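Filed under: Equipment & Purchasing

Re: [bench-list] hand budget, need numbers by March

Graciela Troncoso wrote:
> Can somebody send me what we really need for the second station? I have
> the Hallus quote for one hand and nothing for the rest. If we want both
> hands it has to go in together, I can't reopen it later.

Graciela, quick answer between meetings, sorry for typos.

Yes, 2 hands. Hallus says 19 weeks on a single and the same on a pair so no point in splitting it. Ask them if the wrist harness is included, last time it was a separate line and we missed it. Spare fingers too if they sell them loose.

Arm: stay with Isard. Rungrueang is cheaper but then we rewrite the mount and I dont have the time. Support plan 24 months, not the long one.

Desk space is the other thing. Arm and hand come up right at the compartment box, laptop sits behind that, power strip down the side, operator across from it all. Works for one. Not for two.
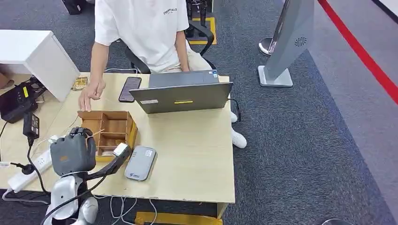
WHAT TO PUT ON THE FORM

- hands, Hallus, 2, with harness
- arm, Isard, one more, same mount
- second desk, a deeper one if facilities has it
- power strip + cable tray. Cables under the front edge need to go somewhere
- compartment boxes, get a few, cheap
- Zosbridge license, we're at 71 percent of the hours already so bump it up a tier

Leave out the laptop, that comes from the general pool I think?? check with IT.

Can look at a draft after 4 pm if you send it to me direct and not teh list.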